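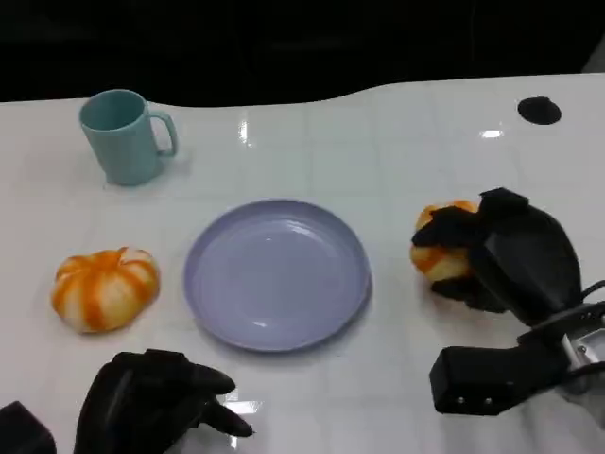 Tea and coffee stains, quick notes

Typing this up fast before the school run. People keep asking so it may as well live on one page.

Brown rings inside mugs. Baking soda, damp cloth, rub. Don't drown it, you want a paste. Two minutes on a normal mug, longer if it's been someone's desk mug all winter. Rinse, then wash like usual or your next cup tastes of it.

Bad ones: denture tablet, hot water to the brim, leave overnight. Cheap ones work the same as the fancy ones. Wash twice after.

Gray scratchy lines in the bottom are mostly metal off your spoon. Not cracks. Cream cleanser and a soft cloth, small circles. Skip the green scouring pad, it takes the shine off and then everything sticks worse than before.

Matte glazes are fussier. Baking soda only, light hand, and test on the base first. Silvana Coutinho ruined one of mine with bleach spray (forgiven, mostly).

Thermos and travel cups. Spoon of baking soda, splash of white vinegar, let it fizz with the lid OFF. Bottle brush. Pull the rubber seal out with a butter knife, not a sharp one, and soak it seperately. If the seal still smells after that, buy a new seal.

Teapots. No soap in mine. Baking soda and boiling water, sit for an hour, pour out, rinse till clear. Spout gets a pipe cleaner.

Kettle scale. Half vinegar half water, boil, switch off, walk away for 20 minutes. Tip out. Boil plain water twice and dump it. Hard water here so I do this every month, April to whenever I forget.

Coffee on a tablecloth. Cold water from the back of the fabric, right away. Dish soap dabbed in. Then wash, and check it before it goes in the dryer!! Heat sets it.

Coffee on carpet. Blot. Blot again. White towel so no dye comes off. Tablespoon of dish soap, tablespoon of vinegar, two cups warm water, dab it on, blot it off, plain water after.

Old ring on a wood table, the white cloudy sort: plain mayo, couple of hours, wipe off. Black rings are a sanding job, different page.

Tainá Vieira wrote in to say lemon and salt does for mugs too. Tried it, fine on on light stains, useless on old ones. Stings if you've got a paper cut.

Oven racks next, when I get to it.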